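19 de mayo, Skummont

Llegada por fin. Escribo deprisa porque se me cierran los ojos y si no apunto hoy lo de hoy, mañana ya lo mezclo todo. 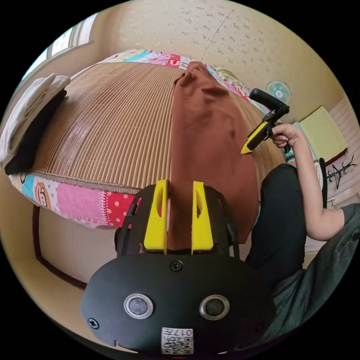
El autobús desde Grerar, con retraso. Salía a y diez y salió cuando le dio la gana. Asiento 33, ventanilla, pero del lado malo: el embalse queda a la izquierda y yo iba a la derecha viendo talud y más talud. Apuntar para la vuelta: sentarse a la DERECHA bajando, que entonces sí toca agua.

La carretera vieja, la que sube por Bensaid, sigue abierta. En la guía ponía que no. Curvas, muchas curvas, un puente estrecho donde el conductor tuvo que dar marcha atrás para dejar pasar un camión de madera. Bensaid desde arriba es una calle larga con la iglesia en una punta y la cooperativa en la otra. No bajé. Parada de cinco minutos y media hora de olor a freno.

Skummont tiene dos partes y no se hablan mucho entre ellas. La de abajo, con el río, la carretera, la gasolinera, dos bares con terraza y un supermercado que cierra a mediodía. La de arriba, la vieja, amurallada a trozos, se sube por una cuesta empedrada que con maleta de ruedas es un castigo. Hay otra subida por detrás, asfaltada, más larga, que sale junto al lavadero. La vi al llegar arriba, claro. Sudando.

La pensión, bien. Sencilla, limpia, la ducha sale fuerte. 328 la semana entera con desayuno, pagado por adelantado, solo efectivo. Tuve que bajar OTRA VEZ al cajero, que está abajo, junto a la gasolinera. El único del pueblo. Cobra comisión. Segunda subida por el asfalto, mucho mejor.

Comí tarde en el bar del río, el que tiene toldo verde. Sopa de alubias, trucha, pan oscuro. El vino de la casa pasable. El café malo malo. De postre una especie de flan con miel que no supe cómo se llama, pregunté y me lo dijeron dos veces y ya no me acuerdo. Preguntar de nuevo.

Por la tarde, las murallas. Se entra por la puerta sur, gratis, nadie vigila. Un tramo se puede recorrer por arriba, con barandilla nueva, bastante fea, pero se agradece. Viento. Desde la torre de la esquina se ve el valle entero, el río haciendo la ese, los huertos, la vía del tren abandonada. El cartel dice altitud 866 metros. Me parecieron más, por las piernas.

El otro tramo está cerrado por obras desde agosto. Qué agosto, no lo pone. Las vallas tienen hiedra ya, así que supongo que no fue el último.

La iglesia cerrada. Horario en la puerta: abierta de diez a una "salvo oficios". Volver mañana temprano. Me interesa el retablo lateral, el pintado, y quiero ver si es verdad que el suelo está inclinado hacia el altar. En la guía le dedican media página y luego del puente, que es precioso, ni palabra. La guía es de Zellon, edición vieja, comprada de segunda mano, y ya le he encontrado tres cosas mal:

- la carretera de Bensaid (abierta)
- la oficina de turismo ya no está en la plaza, la han pasado abajo, al edificio de la antigua estación
- el museo del lino no abre por las tardes

Lo del museo me fastidió. Fui corriendo para nada. Había una pareja con el mismo libro y la misma cara. Nos reímos un poco y cada cual por su lado.

La oficina de turismo, en cambio, muy bien. Me dieron un mapa de senderos fotocopiado, torcido, con los tiempos a mano. El circular del molino son 2 horas sin paradas. Sale de detrás del puente viejo, orilla izquierda, marcas blancas y amarillas. Me avisaron de que el vado del final puede llevar agua si llueve, y que entonces hay que volver por el mismo camino. También hay un sendero hasta Bensaid, pero es largo y la vuelta en autobús depende de que pase el de las cinco, que según la chica "normalmente" pasa. No me fio.

Paseo al atardecer por la alameda, abajo. Plátanos enormes, bancos de piedra, críos en bici, señores jugando a algo con discos de hierro, no entendí las reglas. Me quedé un buen rato mirando. El que tira más cerca no siempre gana. Raro.

Arriba, de noche, silencio total. Pocas farolas, luz amarillenta. Me perdí un poco, que en un sitio tan pequeño tiene mérito. Todas las calles acaban en la plaza menos la mía. Referencia para no repetirlo: fuente, horno de pan, a la derecha, arco bajo, puerta azul. El horno abre a las siete y el olor sube hasta la ventana, me lo han prometido.

Cena: pan, queso del súper, una pera. El queso excelente, corteza lavada, fuerte. Comprar uno entero para llevar si encuentro cómo envolverlo. La última vez, en Grerar, me olió la mochila hasta que la lavé.

Cosas que faltan o que se me olvidaron: el adaptador (otra vez), las gafas de leer buenas, crema. Hay farmacia abajo. Todo está abajo.

Plan mañana:

- horno a las siete
- iglesia a las diez en punto
- museo del lino justo después, antes de que cierren
- comer arriba, hay un sitio con menú en la calle del arco, mirar precio
- si no llueve, el molino

Si llueve, leer y lavar calcetines.

Me preocupa un poco la rodilla izquierda, que en la bajada al cajero hizo ruido. Nada grave. Vendaje por si acaso, y bajar por el asfalto aunque se tarde mas.

Otra cosa, antes de que se me vaya. En el autobús, pasado el segundo túnel, hay una ermita sola en un prado, con un árbol pegado a la pared. No viene en el mapa, ni en el libro, y en turismo no sabían de cuál les hablaba. Preguntar al conductor a la vuelta. Se podría llegar andando desde el cruce, creo, hay un carril de tierra que sale justo ahí y parece que va en esa dirección.

También: escribir dos postales. Las del estanco son feas, todas con el mismo cielo naranja. Las de la oficina de turismo, dibujadas, mejores. Sellos solo en correos y correos abre tres mañanas por semana, falta averiguar cuáles.

La ventana cierra mal, entra fresco. He pedido otra manta, me la subieron enseguida. Apago. Despertador a las seis y media.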